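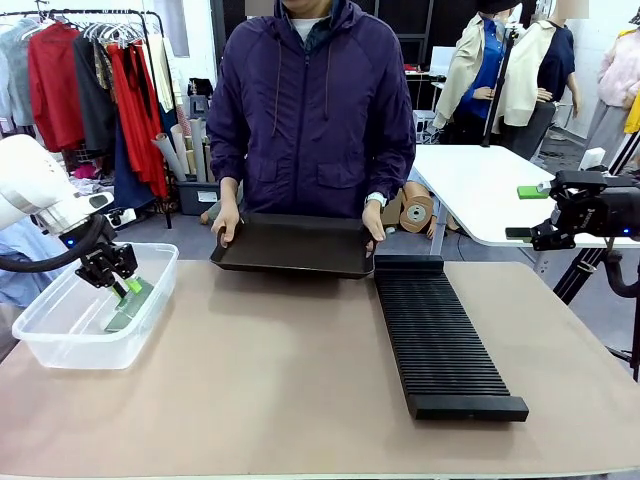
Bench log: sorting the strip boards

May 3, 2019

Search this journal Enter keywords Go

Started with the bin. The long boards have been going into it flat since the last build, one on top of another, and the ones at the bottom are hard to lift without dragging a corner across the one underneath. The slotted rack stores them on edge. I should have moved them months ago and kept putting it off.

Layout for the day: clear bin on one side of the big table, black rack laid flat across from it, dark tray in between. The tray is for anything that needs a second look. The beige mat stays down because the bare table shows up every solder crumb and so does my sleeve. Purple hoodies and flux residue are a bad combination generally.

The room is still half wardrobe. Coats and dresses on the rail, a mannequin on its side on the floor, paper rolls in the gray bin. I asked the Grirnlow office in the spring whether the clothes could go to the other end of the corridor and was told July. Lint is the concern. I keep the connector ends covered when I can and blow them out with the hand bulb before they go to test.

Procedure, for when I forget it:

Take a board from the bin by its long edges. Look at both faces under the lamp. Check the end connector for bent contacts. If the part label is legible, rack it. If it is missing or smeared, put it on the tray. Leave an empty slot between revisions.

I tried racking the first few without looking at the back face, to save time, and had to pull them all again when I found one with a lifted pad. The defect was near the middle, where the boards flex most when picked up by one end. That is an argument for two hands, and I will probably go on using one. 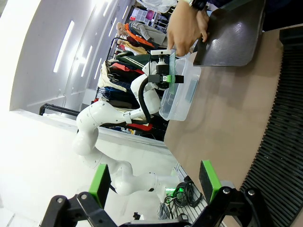
The slot pitch is the other thing. The Brurex rack is meant for thicker stock and a bare board leans in it by a few degrees. Two populated boards in adjacent slots can touch at the tallest part, so every second slot is the real capacity for the later revision. The earlier revision has nothing tall on it and can go in consecutive slots. I wrote this on tape and stuck it inside the cupboard door.

According to the Trirnent delivery sheet there should be 79 boards. My tally came to the same number only on the second pass. On the first I had missed one stuck flat to the wall of the bin, which is easy to do with a clear bin under strip lights. Of the total, 5 went to the tray: the lifted pad, two unlabeled, one with a scratch through the mask, and one that looked fine but that Selorm Korletey wanted to measure.

Board length on the drawing is 187 mm. Selorm's suspicion is that the odd one was cut from an earlier panel and is slightly over. We did not settle it, as the calipers are too short and the steel rule is at home. Measured against a neighbor in the rack it stands a hair proud. Whether that matters depends on the housing, and the housing drawing has no tolerance on that dimension. I have sent a query.

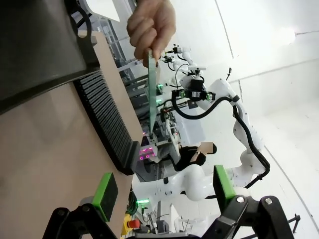 Long board held by the upper end, one-handed.

Wiped out the bin afterward with a damp cloth. There was a surprising amount of grit in the corners, most of it fiberglass dust from the snapped panel edges. The edges should be dressed before the boards go in any container. 300 grit paper is on the list, along with a longer caliper and more label stock.

Shoulders sore. The table is the wrong height for this. Finished the labels on the unlabeled pair after dinner, by comparing them with the revision photos, and moved both to the rack list in pencil until I can check them against the drawing.

Comments (3)

pitchandgap: Every second slot is what we do too. Foam strip along the bottom helps with the lean, if you can find one that doesn't shed.

Marlowe R.: Did the housing people answer about the tolerance?

benchlog (author): Not yet. I'll put it in an entry when they do.

Recent entries
Label stock that survives alcohol
Lamp arm, second repair
Why the caliper drawer is empty
Notes on snapping panels by hand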